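The wrist rig was supposed to be the easy part of my semester. I signed up for the table-cleaning station on the Ornard project thinking I'd spend my time on code, and instead I spent most of it learning how to look after two wristbands and a cable. So this report is mostly about that! If you inherit the station after me, start here.

## What the station does

We record a person wiping down a packing table, with the wrists tracked by printed markers, and the Cadolmont arm later gets trained on those motions. The whole thing depends on knowing where the wrists are. If a marker tile slips even a little, the arm learns a wipe that floats above the table or digs into it (I have watched it do both, and the digging one is loud).

## Setting up the bands

Put the bands on before anything gets powered up. They go snug over bare skin, with the tiles facing up and outward, and I make a fist a few times to see if anything shifts. Then plug in the unit under the right wrist and give the cable enough slack to reach the back of the table. My first runs had it way too tight - every long reach tugged the band sideways and I couldn't figure out why the tracking drifted.

After that I do a flat-hand check: one palm down and still, the other hand pushing the cloth. The still hand should come out as a nice boring dot in the plot. If it wanders, something is loose.
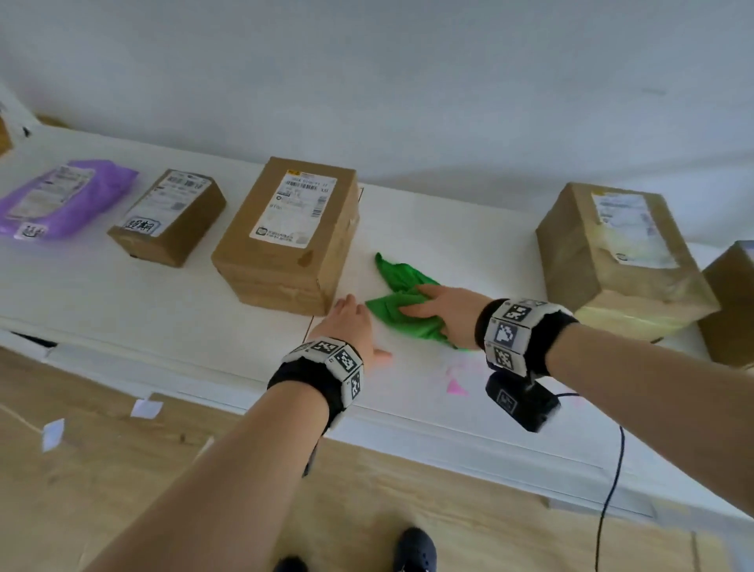
Brendan Cronin wrote in the margin of my first draft that the flat-hand check only catches a loose band if you also twist the wrist, and that I should redo it after every break. He was right, and I was a bit annoyed about it. I added a slow twist, both directions, and it caught a bad tile the same afternoon.

## The drift problem

My worst week was in June. I had 56 recordings and 16 of them were unusable, all with the same slow slide on the right side. I blamed the software first (of course I did), reinstalled the Rahimi tracker, and got exactly the same slide.

The real cause was the bracket screw on the right unit. It had backed out just enough to let the unit swing when I pressed down hard. I tightened it, put a paint mark across the screw head so I could see if it moved, and now I look at that mark every 40 minutes while recording. No slide since! 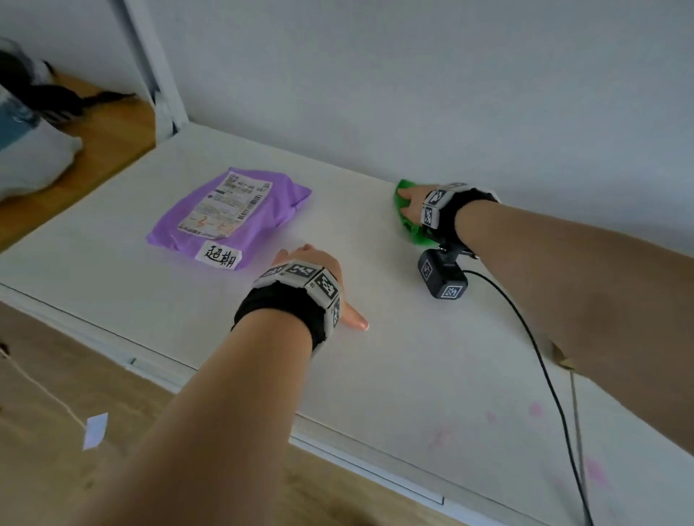
**Report author:** Student, wrist rig setup and maintenance

## Looking after it

Wipe the tiles with a dry microfiber, never the cleaning cloth from the table. Smears on the black squares confuse the tracker more than you'd think. I also coil the cable loosely at the end of the day and hang it up, after killing one by folding it into a drawer.

Marker sheets are in the Sasau folder. Print at full size with scaling turned off, and measure one before you cut them all out - I didn't, and had to redo the whole set.

Still on my list: a proper strain relief where the cable meets the unit. Right now it's tape, and the tape needs replacing pretty often.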